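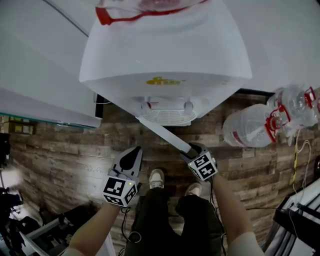 Countertop dispenser, is it worth the bother?
Reading time: 4 min

lalldale_mike
We've got one of those little white tabletop water dispensers at work, the kind with two taps, one with red on it, and a drip tray underneath. My brother-in-law wants to buy the same type for my mother's kitchen in Lalldale and swears it will change her life. I don't see it. She has a faucet. She has a kettle. What does the thing do that those don't, apart from take up counter?

Not trying to start a fight, I'd like to hear from people who have lived with one for more than a month.

pegboard77
Had one for two years. You are right to be suspicious. The hot side on mine was never hot enough for tea. Warm enough for instant soup if you aren't picky.

Malachy Tierney
Depends entirely on which one you buy. We have an Idomura at the shop and it makes decent tea. I'd take it over a kettle any day, you push the tap and it's there.

pegboard77
"Decent tea" is doing a lot of work in that sentence. Did you ever put a thermometer in it?

Malachy Tierney
No, I put a tea bag in it.

lalldale_mike
OK but my mother is 5 foot nothing and not strong. Who is lifting the big bottle onto it? That's my main question and every listing skips right past it. They show you a full bottle already sitting there like it grew.

harnon_dave
This. I looked at a Harnon in April and the box said "easy loading" with a drawing of a smiling woman tipping a bottle in one hand. I'd like to meet her. Water is heavy. The machine is light. That combination is exactly why I don't trust them on a narrow shelf either. Put a full bottle on top of a plastic shell that weighs next to nothing and all your weight is up high. Somebody leans on the tap and over she goes.

Malachy Tierney
You fill smaller bottles. Or you leave the big one on and pour into it from a jug. People make this harder than it needs to be.

harnon_dave
So you carry a jug from the faucet to the dispenser so you can get water out of the dispenser. Read that back.
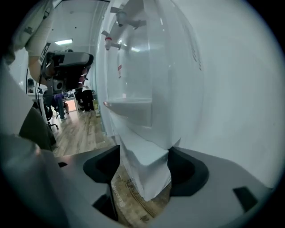 And the base matters more than the taps, is what I was getting to. Everybody in the store fiddles with the levers. Take hold of it down low and try to rock it. If it walks around on you while it's empty, it'll be worse full. I tried it with 2 different ones on the display and the sales guy got nervous, so I guess that told me something.

lalldale_mike
Useful, thanks. That's a test I can do.

Lefteris Panagiotou
I fixed small appliances for a long time and I'd add the drip tray to your list. See if it lifts out with one hand. If it's fixed in place you will be wiping that slot with a paper towel forever, and it goes slimy under the grille where you can't see. The Mitsotakis-Vlachou ones had a nice tray, I'll give them that, though the taps on them dripped.

pegboard77
Second the slime. Nothing in the ad copy about slime.

Malachy Tierney
You have to clean a kettle too.

Lefteris Panagiotou
You descale a kettle with vinegar and forget it. With the dispenser you have the tray, the taps, the place where the bottle seats and whatever tubing is inside. Most people I met cleaned the outside. The outside was always spotless.

lalldale_mike
So what I'm hearing is don't.

Malachy Tierney
What you're hearing is three guys who don't like them. Ask your mother.

lalldale_mike
I did ask her. She said, "Where would I put the toaster?"

harnon_dave
Smart lady. If your brother-in-law insists, make him buy it somewhere that takes returns, and check that the hot tap has some kind of lock on it if there are grandkids in the house. A red mark means nothing to a four-year-old.

lalldale_mike
He found one for 40 bucks. I'll go rock it back and forth and report back.

Comments (3)

tinroof: We use ours for cold only and unplug it all winter. Fine for that. Wouldn't buy another.

Mrs. Okafor-Bell: My husband loves his and I hate the noise it makes at night. Glug. Every time I'm nearly asleep.

pegboard77: Did he ever go look at it?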